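Grout haze won't come off matte porcelain floor tile

Posted in Floors and Tile
September 29, 2026

We finished grouting our kitchen floor and there is a dull gray film over most of it. The tile is a matte porcelain from Lanard, charcoal color, 200 square feet in total. The grout is a regular sanded cement grout, not epoxy. I wiped it down twice with a damp sponge the night we did it and went to bed thinking it was fine.

In daylight it looks like someone spilled milk and let it dry. I have mopped it with plain water four times. Each time it looks perfect while wet and then the film comes back. The grout has been in for three days. My neighbor says vinegar, the man at the store in Astgate says never use vinegar, and the bag says nothing useful. What should I do, and do I have to do the whole floor at once?

slowtrowel

Member since January

Wait a few more days before you put anything acidic on it. Most cement grouts want at least a week, and some makers say ten days. If you go in early you can wash color out of the joints and end up with pale patches that are harder to fix than the haze.

While you wait, try it dry. Take a white nylon pad, the kind with no grit, and rub a small area near a wall. On matte tile a surprising amount comes up this way. Vacuum the dust before you add any water, or you will be making thin grout all over again.

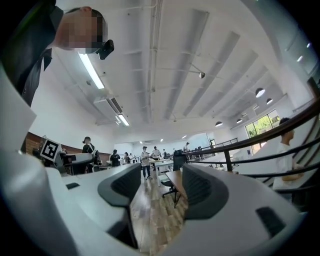

If there is still a film after that, buy a sulfamic acid cleaner and mix it at the weak end of what the label allows. Wet the floor with clean water first so the joints are already full and don't soak up the acid. Work in sections of 22 square feet or so, scrub, pick up the liquid with a wet vac, then rinse 2 times with fresh water. Change the bucket often. Dirty rinse water is the main reason haze comes back after mopping.

You don't have to do it all in one day. Stop at a grout line – it won't show. Gloves, eye protection, window open.

gable_end

vinegar worked on mine, half vinegar half water. mine was shiny tile though

Tunstall77

The vinegar question depends on what's in the room. It won't hurt porcelain, but it does eat cement grout a little each time, and it will etch marble or limestone if you have a stone threshold. I'd skip it.

One more thing to check is whether the grout had a polymer additive. I used Grameo grout in a hallway and plain acid cleaner barely touched the film. I had to get the haze remover made for polymer grouts. Look on the back of the bag, in the small print under the mixing ratio. Test it on a spare tile first if you kept any.

pinehurst_reno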